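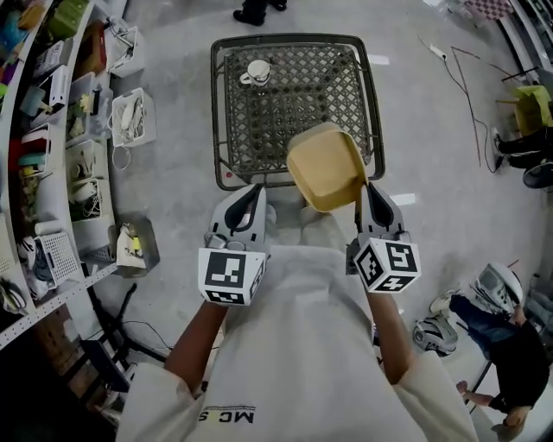

Home Notebooks Rigs Claims data Archive Contact

Search the notebooks Go

Notebooks > Escape of water > Bench entries

May 25, 2020

Leak sensors again. Masero want to know whether they can knock money off a home policy if the customer fits a Wulby under the sink, and they want to know it in a form that fits on one slide. I have so far filled two notebooks.

Started with the claims file because the bench was still draining. Masero sent 815 escape of water claims, all from the same two years, all supposedly coded by cause. The coding is a work of imagination. "Pipe" is a cause. "Water" is a cause. One entry gives the cause as "kitchen". After reading the notes line by line I can put 154 of them down to something a sensor under a sink could have noticed: tap connectors, traps, washing machine hoses, one dishwasher that had been installed with hope and tape. The rest are bathrooms, lofts, slow leaks inside walls and the flat upstairs.

So before we test anything, the ceiling on what this gadget can save is a good deal lower than the brochure says. Wrote this in red on the inside cover so that it survives the meeting.

Also noted while reading: the notes say how long the leak ran only when it was dramatic. "Gone for the weekend" gets a line. A drip that spent all November ruining a cupboard gets "ongoing". Gradual leaks are mostly excluded under the wording anyway, so a sensor that catches them saves the customer a cupboard and saves Masero nothing. Someone will have to decide whether that counts as a benefit. I'd say it does. I don't do the premiums.

Bench, later.

Set up the sink unit with the Koyama valve on the cold feed so we can dribble water in at a steady rate. Sensor flat on the base of the cupboard, at the back left, where the leaflet says to put it. Leaflet does not mention that cupboard bases sag. Ours sags to the front right, like every one I have ever owned, and the water went there directly and stayed there. First run: 65 minutes before the alarm, by which point there was a puddle on the floor that I had found with my sock.

Second run, sensor moved to the low corner. Alarm almost at once. Third run, same place, same result. Fourth run, put the bleach, the spare sponges and a carrier bag full of carrier bags back in, as in life. The bags soaked up or steered most of the water and the alarm was late again. I stopped timing it when the phone rang, so that run is no good and needs doing over.

The alarm itself is loud with the door open and polite with the door shut. From the next room, with the radio on, I would take it for a lorry reversing in the next street. The phone alert did come through on every run, which is fair, though it came with an offer to buy a second Wulby.

Things to sort out before anyone quotes from this page:

- 4 runs is a morning's messing about and should be called that.
- Need a level base as well as the saggy one. Dreltness have a spare carcass in the stores, allegedly.
- Check battery warning. If it goes flat in silence, what does the policy say? The draft wording has "kept in working order", and I can hear the argument from here.
- Ask Masero whether the discount is for buying the thing, fitting it, or fitting it in the right place. They are three different customers.
- Find out who pays when it cries wolf and the customer calls out a plumber. Home emergency cover might, or might get very shirty about it.

Thought on shut-off valves: in most of the big claims nobody was in. An alarm in an empty house is a noise. The expensive ones need something that turns the water off, and the sensor on its own does not. The Koyama does it nicely on the bench, but it wants a straight bit of pipe and a power socket, and under our own sink there is neither. Costs more than the discount would give back, too. Have put it in as an option, with the price in small writing.

Masero asked for a draft figure for the saving by the end of the week. Sent them the 154 and the story of the sock. No reply yet.

Valve left shut, tray under the trap emptied, towel on the radiator. Please don't put the sensor back where the leaflet says.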